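Notebook, Dlamini group, biomarker bench
Wednesday, written up after lunch

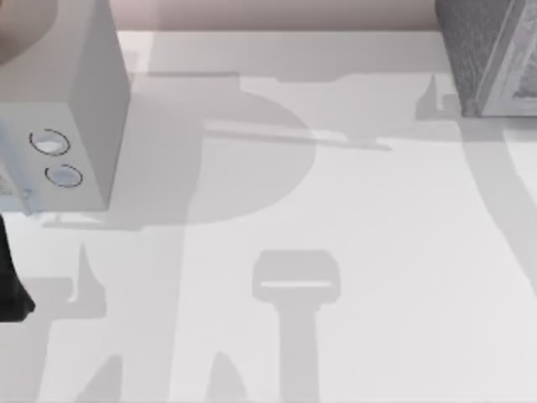

Continuing from the last entry. The question is still whether the drop in our plasma marker panel at the second visit is a real effect of treatment or comes from how the tubes were stored. I want to write down where we are before I forget the order in which we did things.

Plate 7 was read at 9:40. Standard curve is good, better than plate 6. The blank is a little high in the first column, as before. I repeated the blank in column 12 and there it was normal, so I believe it is the washer and not the buffer. Dumisani will look at the washer manifold. Until then, do not put samples in column 1, only standards.

Sample status: 424 aliquots in the Uvholm set. 70 of them are from participants who have both visits and the complete symptom questionnaire. These are the ones we care about first. The others can wait until we trust the assay.

What I did this morning

Thawed 20 aliquots on ice, from the second visit only. Mixed by turning the tubes, no vortex. Lụa asked me to stop using the vortex for this marker because she saw foam in the June batch and the values were low in exactly those tubes. I am not sure that the foam is the cause, but it costs nothing to turn the tubes by hand, so I do it.

Spun them down for a short time, cold. Two had visible clots and I put them aside (written on the box lid, and also in the freezer log). One label was almost not readable. I compared its position with the box map and I am fairly confident about the identity, but I have marked the result with a question mark in the sheet. Please leave the question mark there until Sunita has checked the paper form.

Diluted one to four in the new Cloltby diluent. It was the first time I used this lot for patient samples. I ran the same control pool in the old and the new diluent next to each other, and the difference was smaller than the usual difference between two wells of the same sample. Good enough for me. If anybody wants to repeat it, the leftover pool is in the door of the small freezer, blue caps.

Results, first look

The second visit values are lower than the first visit values in most of the pairs. This is the same direction as in the pilot. The size of the drop is not the same for everybody, and I can see two groups when I plot it by hand: one group with nearly no change, one with a clear drop. I know that the eye likes to find groups. Mattes will do it properly when he has the unblinded list, and I don't want to say more before that.

One thing disturbs me. The samples with the clear drop are often the ones that came by the afternoon courier. If they stood longer at room temperature before the spin, the marker could simply be degraded. The collection time is written on the forms, but the spin time is missing for a good part of them. I wrote to Normand at the clinic and asked if the centrifuge there keeps its own record. He answered that it has a memory, but it overwrites itself, and he does not know how far back it goes. He will look.

Storage test, plan

I would like to do this before any more patient tubes are thawed. Fresh blood from healthy donors, who are already on our list with consent for method work. Each donation is split into tubes which wait at room temperature for different times before the spin. Then everything is frozen, thawed once and measured on one plate, so that we don't have plate effects on top.

Waiting times: immediately, one hour, two hours, four hours, and overnight. Sunita thinks overnight is not needed because no clinic tube ever waited so long. I would keep it. If the marker does not change even overnight, we can stop worrying about the courier completely.

The same tubes should also be measured for the second marker in the panel, the one which is supposed to be stable. If the stable one also goes down, the problem is in our handling and has nothing to do with the chemistry of the first.

Lụa wants to add a second thaw for a few tubes. I agree, but in a separate strip, please, and labeled with a T2. Last time we mixed these up and needed half a day to sort it out.

About the symptom scores

Mattes sent the cleaned file. There were three participants with the questionnaire filled in twice for the same visit, with different totals. He kept the first one and wrote it in the notes column. I think this is right, but the rule should be in the protocol and not only in a notes column. I will add a sentence to the Naro document and send it around for comments.

Also, the sleep item is scored in the opposite direction from the other items. This was correct in the file, but in my own sheet I had it wrong, and that explains why my plot from last week looked so strange. Please throw away the plot that was hanging next to the plate reader. I have removed it from the shared folder.

Small things

The multichannel pipette with the green sticker drips from the third tip. I changed the tip and it still drips. It is now in the repair box, use the other one.

Substrate: one bottle open, one closed. I ordered more, but delivery is slow at the moment, so please do not open the closed one for practice plates.

The temperature log for the big freezer has a gap during the night. The alarm did not ring and the maximum on the display was normal, so I think only the logger lost its connection. I wrote it down anyway with the time of the gap.

To do

Sunita: check the paper form for the unreadable label.
Dumisani: washer, column 1.
Normand: centrifuge record, and spin times from now on for every tube.
Lụa: book donors for the storage test, morning slots if possible.
Mattes: nothing until the storage test is finished, only keep the list closed.
Me: protocol sentence, repeat the two samples with bad duplicates (positions C5 and F9), label tubes for the waiting times.

16:15, addition. Repeated C5 and F9 on a half plate. C5 now agrees well and I take the new value. F9 is again far apart between the two wells, and there is not enough volume for a third try. I enter it as missing.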